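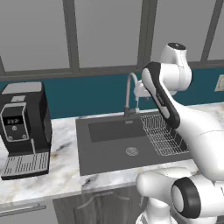 Clendness asked why we were budgeting for a kitchen robot in June when we didn't have a kitchen to put it in yet. I want to start there, because the answer is most of this talk.

Next slide.

Meststead is planning a shared kitchen. Coffee, a sink, a dish rack, people coming and going. The idea is one arm that can work at the sink and, if the reach allows, at the coffee machine too. We are still working in simulation. We have spent staff time and computer time and have not ordered any hardware.

Point out the layout: coffee machine at the far left of the counter, sink in the middle, arm on the right. Then ask the room where they would bolt the arm down. Wait for answers. Most people say next to the sink, and most people forget the cabinet doors.

Next slide. What goes in the budget.

Arm. Gripper. Mount. Safety sensors. Wiring. Floor work, if the floor needs it. Training for staff. Spare parts. Service contract. Say clearly that the first draft had only the arm and the gripper in it. The mount alone changed the total enough that we had to go back and ask again.

Water gets its own line. An arm working near a faucet needs the right sealing rating, or a cover, and covers wear out. Put replacements in the yearly costs.

Next slide. Quotes.

We asked for 2 quotes, one from Tello and one from Þorgeirsson. (Say the name slowly. "Thor-gayr-son" is close enough.) They came in on different terms, so the totals can't be compared as they stand. Tello put installation in the price. Þorgeirsson listed it apart, with travel on top. We made one sheet with the same rows for both and sent it back to them to fill in. Do this before you ask, if you can.

Delivery time was 11 weeks from one of them. The other would not commit until the deposit was paid.

Next slide. What the simulation is good for.

Reach, mostly. Can it get to the faucet without the elbow hitting the window? Can somebody still open the cabinet under the sink? Moving the base costs nothing here. It costs a lot once there are holes in the counter.

It won't tell you about noise, cleaning time, or how staff feel about standing next to it. Leave money for a trial period. Ours is set at nearly 11 percent of the total, and I would fight to keep it.

If time is short, skip the lease slide and go to questions. Lease figures are on the handout, second page. Clendness will probably ask about resale value. We don't have a number for that yet.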